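Notes from the Demonstration Desk

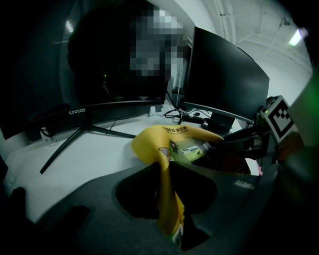 I joined the Heltix teaching group in June with the idea that I would be writing software. I have since spent most of my working life picking up groceries and putting them down again, holding a gripper in my hand so that an arm in the next room can one day do the same without me. My mother asks what I do. I tell her it's robotics and change the subject.

The current task is "clear the desk," and it sounds easy until you try to do it the way a machine could copy. Snack bags are the worst of it. A box has sides and a mug has a handle, but a bag has opinions. Grab it high and the bottom swings. Grab it in the middle and the whole thing folds over the fingers, and then you have to decide whether that counts as a good grasp or a bad one. Marion Purves says it counts if you can still set the bag down where you meant to. Braulio Ledesma says it counts if he doesn't have to watch it twice.

As of this issue we have 1,074 demonstrations in the set, and Braulio has thrown out 277 of them. Most of those were mine. The usual complaint is speed – people move at people speed, and the arm doesn't. The second complaint is hesitation. If you stop halfway to think about lunch, the policy learns to stop halfway as well, and we had an arm here that paused over the desk with great seriousness for most of a morning before Leonie Pichler traced it back to me.

So, a few requests for anyone signing up for a shift:

Keep the marker on the finger clear of your sleeve. We lose the finger width every time it's covered.

Go around the monitor cables, slowly, and don't tidy them between takes. The mess is part of the task.

Limit yourself to 30 takes before a break. After that everybody's wrist starts to improvise.

If you drop something, finish the take and flag it. Berenice Camacho is collecting drops for the recovery set and is the only person in the building who is pleased to hear about them.

Shifts run in pairs, one person on the gripper and one resetting the desk. Wenceslao Arellano has the sign-up sheet, and there are 3 openings left. Please don't eat the props until the batch is closed.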